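Bin picking: planner rejects most grasps near the walls
Posted by Vitória Henriques, August
Filed under: Motion planning > Collision checking

We are picking mixed small items from a gray open bin, with a second bin behind it. The two bins are held together with bar clamps. Our grasp node comes from Flevex and the planning is our own. In the last run it proposed 137 grasps, and the planner refused nearly all of those close to the walls, with "start of approach in collision". In the middle of the bin it works well. I already reduced the padding on the bin mesh from 10 mm to 3 mm and the result is almost the same. Is it correct to reduce it more, or do I look in the wrong place? A photo of the cell is at the end of the page.

Clementina Pacheco
Try another planner. We had something similar at Macedo and changing the planner helped a bit.

Olga Guerreiro
Please do not reduce the padding more. I would check first which two bodies are in contact, the checker can print the pair. In your photo there are clamps where the bins meet, and the hose and cables hang in loops beside the arm. If you modeled the hose as one fat cylinder on the last link, it will touch the wall in every approach near it — I made this same mistake. Use two or more thin capsules, and allow the planner to turn the wrist so the hose side looks to the center of the bin. The clamps should be in the scene too, as small boxes.

Related
Clear packaging and missing depth points
Attached objects stay in the scene after release
Ivico driver: joint limits read twice

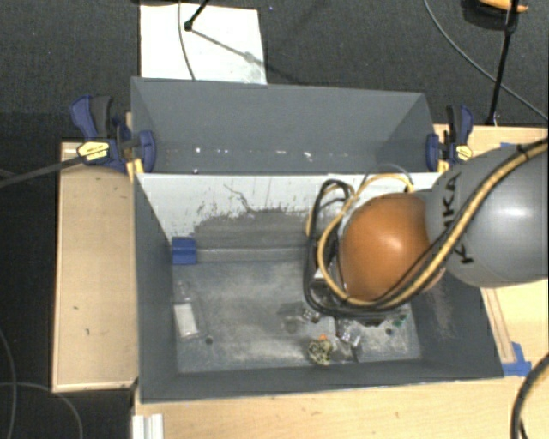

Photo: Vitória Henriques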